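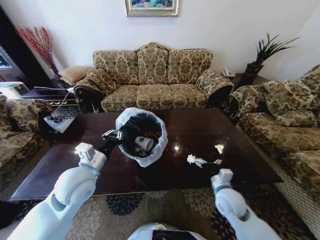 Figure 4. Table-clearing task, living room setting. The left gripper holds the rim of the lined wastebasket; litter remains on the tabletop.

4.3 Clearing a coffee table

The third chore in the Rillow set is the removal of small litter from a living-room table into a lined bin. It was chosen for its place in ordinary housework and for the mix of skills it calls for. A person does it with one hand on the bin and the other picking, and hardly looks at the bin at all. We adopted the same division of labor. The left arm is assigned to the bin and the right arm to the litter, and the two controllers share a single estimate of where the opening is.

Litter items were crumpled tissues, snack wrappers, paper cups and small scraps. Apart from the cups, none has a stable shape, and the grasp planner of Kahsay's earlier work (the Moges planner), which fits a box or cylinder to each item before closing the fingers, is poorly suited to them. We replaced the fitting step with a height map of the table and a downward approach to the highest point of each item. Glossy tabletops remain a difficulty. Window glare on polished wood produces false height readings, and in the worst cases the planner proposed a grasp on a reflection.
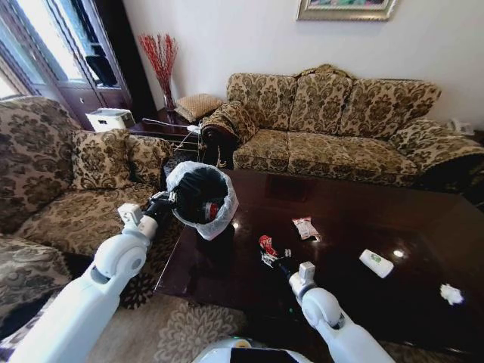 Trials were run in furnished rooms at the Stomton site, with daylight left uncontrolled. Each trial began with the litter placed by hand and ended when the table was clear or after 7 minutes. We ran 115 trials, giving 2127 grasp attempts in total, regrasps included. A trial was scored as complete only if every item was in the bin and the bin was upright at the end. By this rule 50 trials were complete.

Most incomplete trials failed late, with one item left. Flat wrappers were the usual remainder; the fingers closed above them or pushed them along the surface. Tissues were picked up readily but did not always release, and an item that clung to a finger was often carried back over the table and dropped there. Shaking the gripper over the bin helped in the June trials and was kept.

The bin liner caused a second group of failures. Its folded edge is thin, partly transparent and changes shape whenever the bin is moved, so the opening estimate drifts during a trial.

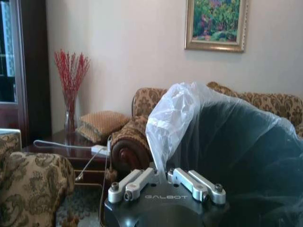
The wrist view was added to correct this drift. It sees the film at close range, where the head view may lose it against pale upholstery, but it also loses sight of the table for as long as the liner fills the image. We therefore use it only while the bin is held and revert to the head view before the next pick. The Kinon baseline has no such switch - it weights both views equally throughout - and its opening estimate was the less stable of the two.

On these results the chore cannot yet be left to the machine unattended. A person would still have to check the table afterward, and for a task this short the check takes much of the time that clearing it would.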